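Getting powder marks off a matte white tabletop, and what to keep on it

Asked in Home & Cleaning › Surfaces and Furniture
3 replies

mossy_kettle
Joined October, 11 posts

Hello all, hoping someone can help before I lose patience and paint the thing. I do my make-up at a table in the spare room. It's a Flarken, the pale one with the smooth matte top and a light wooden edge, and I love it, but it seems to hang on to every speck of powder that lands on it. Blusher is the worst. Wherever I put a brush down I get a pinkish smudge, and if I wipe it with a damp cloth it goes from a small pink smudge to a big faint one.

So far I've tried washing-up liquid (a bit better), a baby wipe (left a sort of film you can only see in the evening with the lamp on) and one go with a cream cleaner, which I stopped after about 2 seconds as I could feel it was gritty. There's now a slightly shiny spot the size of a ten pence piece. My own fault, I know.

Two things really. How do I get the powder off without polishing a hole in the finish, and do people keep their brushes and pots out on the table or put everything away each time? I had the lot out in a tray and it got so mucky underneath that I've gone right off trays.

Fabrice Hamel
Regular, 2000+ posts

I've had a table very like yours for 7 years and it's still going, so don't paint it yet!

Dry first, always. You're making a paste by going in with a damp cloth. I keep a big soft brush in the drawer (an old one that was no good for faces any more) and sweep the loose powder towards the edge and into my hand. Then a dry microfibre cloth, lightly, lifting it and shaking it out of the window every so often — if you keep rubbing with the same bit you just put it all back. Only after that do I use anything wet, and it's warm water with a tiny drop of washing-up liquid, cloth wrung out until it's nearly dry. Then a second cloth with plain water, then a dry one. It sounds like a palaver but it's quicker to do than to type.

For the blusher that has properly settled in, leave a folded damp cloth sitting on it for a few minutes and then dab. Cream stuff and foundation are greasier, so a little micellar water on a cotton pad does it (try it somewhere at the back first, I don't know what your finish is). Rinse it off afterwards or you'll get that same film the baby wipe left.

The shiny spot is probably there to stay, sorry. Matte finishes go shiny when they're rubbed and I've never found a way of bringing it back. Mine has one where my elbow goes and I stopped noticing it years ago.

As for what to keep out, I've ended up with hardly anything. Pencils and palettes live in a Felen box in the drawer, and the brush I'm using gets laid on its side towards the back. Wiping down is so much easier when you're not moving twenty things. Couple of pictures of how a nearly clear top looks:
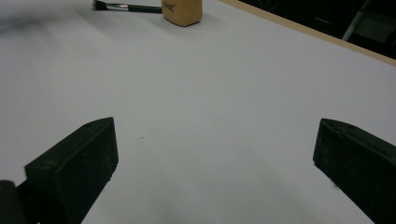
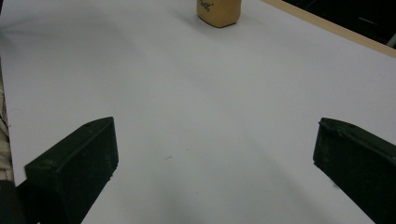

Pale top with the light wooden edge. The brush is in the first one, by the tan pot.

tillyandthebins

just use a magic sponge, takes everything off mine in one go

Fabrice Hamel

Please don't on a matte top, Tilly! Those sponges are a very fine abrasive and she's already got one shiny patch from the cream cleaner. Fine on gloss paint and trainers.

pegbag_61

Agree with Fabrice about doing it dry. I'd only add that it helps to wash the brushes more often. I was blaming my table (a Sostska, off-white) for ages when half the mess was falling out of one enormous powder brush that hadn't seen water since the spring. I tap it over the sink now before I sit down. I also lay a flannel out to work on and put it in the wash with the towels. Doesn't look very glamorous but I've stopped caring.

If you do go back to a tray, get one with little feet so the muck can't get trapped underneath.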